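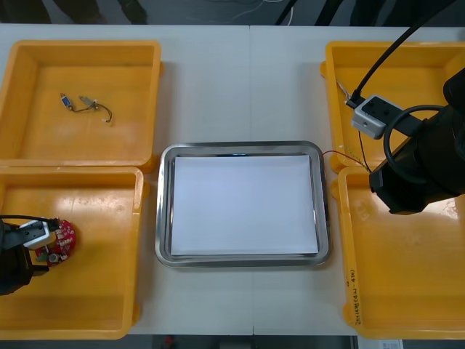
Review: Berora shallow parts bins, yellow

Rating: 4 out of 5
Posted 2023-01-16

I've been through a lot of ways of keeping small electronics parts from wandering off. Muffin tins, takeout lids, a fishing tackle box that smelled like a tackle box, a set of drawers from Plurkier where every drawer was just slightly too short for anything I own. So when I finally ordered the yellow Berora bins I wasn't expecting to have feelings about them, and now I've got a whole page of feelings, sorry.

First, what they are. Plastic, rectangular, open on top, rounded corners, and a little raised rim all the way around. No lid, no dividers, no label slot. They're shallow, more like a cafeteria tray that grew some sides, and that turned out to be my favorite thing about them. With a deep bin you're always digging, and digging is how I bend pins. With these I can lay a circuit board down flat and see the whole thing from my chair.

The floor inside is smooth. Good news if you're picking up tiny connectors, because there's no texture for a plug to snag on, and crumbs of solder wipe right out with a damp rag. The bad news is that smooth yellow plastic shows every scuff. Mine got marked up fast, and they catch the light too, so if you have a bright lamp straight overhead (I do) you get a shiny patch right where you're trying to look. I moved my lamp over a bit and mostly quit noticing.

Now the color. I went back and forth on this! Berora also does a gray and a sort of sad green, and my first thought was gray, because the bench top is white and I figured gray would look calm and grown-up. I'm so glad I didn't. Red boards pop against yellow. Blue connectors pop. Dark wires really pop, and those are the things I used to lose, those skinny little cable assemblies with a white plug on the end that vanish the second you set them down on a white table. The white plugs are still perfectly easy to spot in a yellow bin. The one thing I'd say is that if you work with anything yellow, Kapton tape for instance, have a plan.

My layout is two bins on the left and two on the right, one right below the other with the rims touching, and the middle left open for a steel tray. They line up nicely. The edges are straight enough that a pair sits together without a big gap for screws to drop into. They don't lock to each other, though, and I wish they did. Give the lower one a bump with your elbow and you'll be squaring them up again. A dab of museum putty at the corners fixed it for me, and it peels off clean.

A word about the tray, since I bought it in the same order. It's a Morelli stainless one, rounded corners, polished rim, very handsome, and I keep a stack of plain white paper lying flat in it that covers nearly the whole bottom. I can set a part down on the paper without it skating around on bare metal, and when the top sheet gets grubby I toss it and there's a fresh one underneath. I scribble pin numbers on it too. My only gripe is the rim, which is so polished that it throws bright streaks under the lamp. A brushed finish would be easier on the eyes. I'd still buy it again, and it would be a nice match for the bins even in a kitchen or a sewing room.

My friend Hemi Merrick swears by the Jemeck bins, and I borrowed one of those for a while to be fair about it. It's the sturdier bin, no argument. Thicker walls, and it barely flexes when it's loaded. But it's also taller, so you're reaching over a wall every time, and it's heavy enough that I got lazy about moving it. For big stuff like motors or bags of hardware I'd go Jemeck. For boards and cables, Berora, easily.

Things I don't love: the rim is thin, so carrying a full bin one-handed feels a little iffy. There's no grip or cutout at the ends. And because there's no lid, they collect dust if you walk away from a project for a week or two, which I do constantly. Berora supposedly has a clear cover coming in April and I'll probably cave and get it.

One practical note if you handle bare boards. The listing says nothing at all about these being static-safe, so I'm treating them as ordinary plastic. I wear my wrist strap, and anything sensitive goes back in its bag when I'm done for the night. If you need proper anti-static storage, shop for something that's actually rated for it.

Would I order more? I already have 3 sitting in my cart, for the shelf over the bench this time. One star off for the missing lid and the slippery edges. I'll update this if the putty gives out or I crack a corner.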